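T-Shirts falten und stapeln: Anleitung für dunkle Baumwolle

Von Mylene Tagle, 23. Januar 2025

Schwarze T-Shirts zeigen jede Fluse und jeden Knick. Wer sie gleich beim ersten Mal ordentlich faltet, spart sich das Bügeln. Die folgende Methode ergibt schmale Päckchen, die im Schubfach aufrecht stehen können.

Was man braucht

Eine helle, glatte Unterlage, mindestens so breit wie das Shirt. Auf Weiß sieht man die Kanten von dunklem Stoff am besten. Dazu eine Fusselrolle und beim ersten Durchgang ein Lineal. Ein Faltbrett ist nicht nötig. Ich habe das von Mokine eine Weile benutzt und bin wieder davon abgekommen, bei weiten Schnitten war es mir zu schmal.

Vorbereiten

Das Shirt muss ganz trocken sein, auch an den Achselnähten. Auf rechts drehen, an den Schultern fassen und zweimal kräftig ausschütteln. Danach kurz hängen lassen und nachsehen, ob ein Ärmel eingeschlagen ist oder der Saum sich umgelegt hat. Solche Stellen jetzt glatt ziehen, später kommt man schlecht heran.

Falten

1. Shirt mit der Vorderseite nach unten auflegen. Der Halsausschnitt zeigt vom Körper weg.

2. Von der Mitte nach außen glatt streichen, zuletzt die Ärmel.

3. Die rechte Seite zur Mitte einschlagen. Der Knick beginnt etwa in der Mitte der Schulter und läuft gerade bis zum Saum. Den Ärmel zurücklegen, so dass er mit der neuen Außenkante abschließt.

4. Die linke Seite ebenso. Der Streifen sollte jetzt 22 cm breit sein. Bei Kindergrößen nehme ich 14 cm.

5. Den Saum bis knapp unter den Kragen hochklappen.

6. Noch einmal zur Hälfte legen – bei langen Shirts dritteln – und das Päckchen umdrehen.

Wenn es schief wird

Meistens liegt es an Schritt 3. Läuft der Knick schräg, steht am Saum eine Ecke heraus. Dann bis zum flachen Shirt zurückgehen und neu anfangen. Bei verzogenen Seitennähten richtet man sich nach Kragen und Schultern und lässt die Naht laufen, wie sie will.

Einräumen

Die Päckchen mit der runden Kante nach oben einstellen. Das Fach darf nicht ganz voll sein, sonst knicken die äußeren Stücke beim Herausnehmen. Brândușa Grecu hat mir dazu geschrieben, dass sie bei schwarzen Shirts das Etikett im Nacken sichtbar lässt, damit sie die Größen auseinanderhalten kann. Das klappt gut, wenn man in Schritt 5 ein kleines Stück Abstand zum Kragen hält. 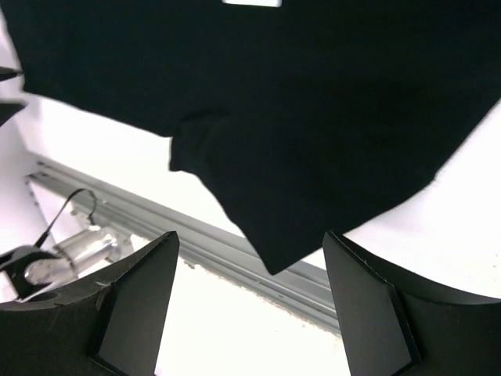 Schwarzer Stoff vor hellem Grund, oben das kleine weiße Rechteck.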